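3.2 Sorting by nearness: the tray task

The second part of the study grew out of something we kept hearing in the home interviews in Rakitz and Portela. When we asked people how they decided where a stray object should live, very few of them began with what the object was. They talked instead about where their hands would be when they next wanted it, or which room they would be walking through, or what their mother had done. One woman in Portela kept her nail scissors with the tea towels and was a little surprised that we thought this worth writing down. We came to feel that a good study of tidying ought to leave room for answers like hers, and so we designed a task with very few rules in it.

Each participant was given a small tray of mixed household things and two woven baskets, one dark and one light, and was asked to put everything away "so that it makes sense to you." We did not label the baskets or say what they were for. We took some care over the mix of objects, and the pilot sessions in Bakham taught us a good deal about it. Our early trays were too easy - all cutlery and socks, more or less - and people finished them without a word. The trays we settled on always held at least one thing to eat, at least one thing for cleaning, and something whose use was not plain from a quick look at it.

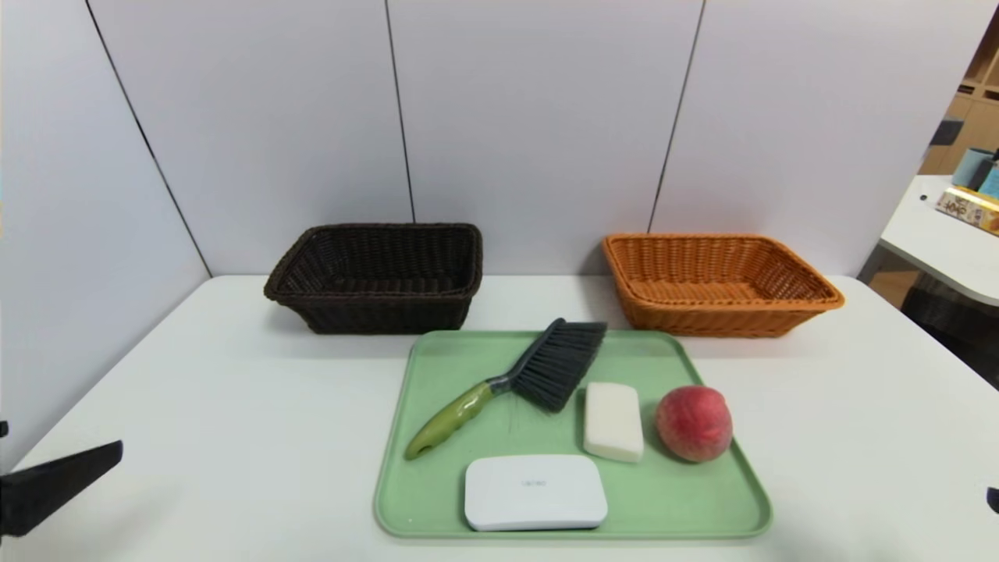 Participants were free to talk as they worked, and most did, at length and with great good humor. A session lasted as long as the person wanted it to, and we made no attempt to hurry anyone along. In all, 59 adults took part, most of them on Saturday mornings, when the room was quiet and people seemed glad to sit for a while over coffee afterward. Their comments were written down by hand and later entered into Zunum, the shared notebook we use for all our interview material. This gave us about 700 separate remarks to read through, many of them only a few words long.

Fruit turned out to be the object people felt most strongly about. Again and again we heard that food should not share a basket with a brush, even a brush that had never touched a floor, and several participants moved a peach or an apple back and forth before they were content. Soap was a gentler sort of puzzle. Some people saw it as a cleaning thing and dropped it in beside the brush without a pause, while others thought of it as belonging to the body and wanted it kept well apart from anything with bristles. Small closed boxes drew the most guesses, and we were struck by how often a box was placed by its shape or color alone, simply to keep the soap company (Figure 2).

When the sorting was done we asked each person to name the two baskets. We had expected names of rooms, and 30 participants did give us "kitchen" or "bathroom" or something close to it. The rest were more inventive. We were offered "now" and "later," "clean" and "not so clean," and, from a retired baker who had plainly enjoyed himself, "mine" and "everybody's." We return to these names in Section 4, where they are set beside the floor plans that the same participants drew of their own homes.

Figure 2. Two baskets and a tray holding a hand brush, a bar of soap, a peach and a flat white box.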